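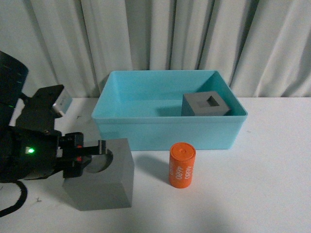

Gray block with circular hole, white table, curtain behind.

Workshop notebook, Ciltuden, Bay 2
2021-06-03

Subject: Pumard front splitter and side blade set, second trial fit

The second set of carbon fiber parts from Sarska was unpacked and checked against the drawing before any work began on the car. The splitter carries the revised mounting flange requested after the March fitting. The side blades are from the same mold as before and differ only in the finish of the inner face, where the weave is now sealed with clear resin. Weights were taken on the bench scale and entered on the parts card. They are not repeated in this entry.

The factory front lip was removed in the usual order. Two of the lower clips broke on removal, as they did on the first car. It is recommended that the fitting kit include a full set of new clips, and that the instructions state plainly that the old ones are not to be used again.

Splitter fit. The center section sits flush against the bumper with no packing required. The left outer corner is also good. The right outer corner stands proud of the wheel arch liner by a visible margin and cannot be pulled in by the fasteners without putting a load on the panel. The same fault was recorded in March and was put down at that time to the car, which had a repaired liner. The present car has no repair history on that side. The part is therefore the more likely cause, and the mold should be measured at that corner before more sets are ordered.

The revised flange is a clear improvement. All the bolts on the forward row could be started by hand. On the earlier version the outermost holes had to be opened with a file, and this left bare edges that would have needed sealing.
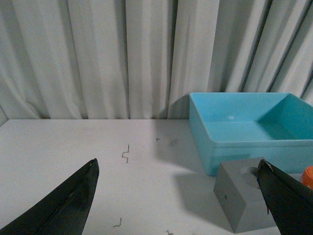 Entry by the Ciltuden fitting section

Side blades. The left blade was offered up dry and then fixed with the supplied tape and three screws into the sill. The line follows the door edge well. The right blade was fitted in the same way and matches it to the eye when the car is viewed from the rear. Both doors open and close without contact. The front edge of each blade traps grit against the paint, and a strip of clear film should be laid on the sill before fitting. Film has not been part of the kit so far — a decision is needed on whether the customer or the workshop is to supply it.

Ride height and clearance. With the splitter on, ground clearance at the lowest point was 86 mm with the car standing on its normal tires at the pressures given on the door label. The car clears the workshop ramp only when driven at an angle. Owners should be told of this in writing at the time of sale.

Engine tune. The Nigatu control unit file was loaded after the body work was finished. The original file was saved first and a copy placed on the shared drive. Idle was steady from a cold start. Under light load there was a short hesitation on closing the throttle, and the log shows the fuel cut coming in earlier than on the base file. One change was made to the cut-off table and the hesitation was no longer felt on the next run. A full set of runs on the rollers is still to be done, and no power figure should be quoted to anyone until then.

Road check. The car was driven 209 km, mostly on open road, with one stop to inspect the fasteners. One bolt on the right side of the splitter had lost torque. It is the bolt nearest the poor corner described above. It was tightened and marked with paint, and had not moved when the car returned. Wind noise from the blades was not noticed with the windows closed. With the driver's window open there is a low flutter at highway speed — this was not present on the standard car.

Items carried forward:

Sarska to be asked for mold measurements at the right outer corner.
Replacement clips to be added to the kit list.
Clear film for the sills: price and cut template.
Fasteners to be checked again when the car has covered 1,000 km.
Roller runs on the revised Nigatu file, with the hood closed and the large fan in place.
Wording on ground clearance to be drafted for the Pumard order form.

The car remains on the lift in Bay 2 with the undertray off. It should not be lowered until the undertray screws, kept in the labeled tin on the left-hand shelf, have been refitted.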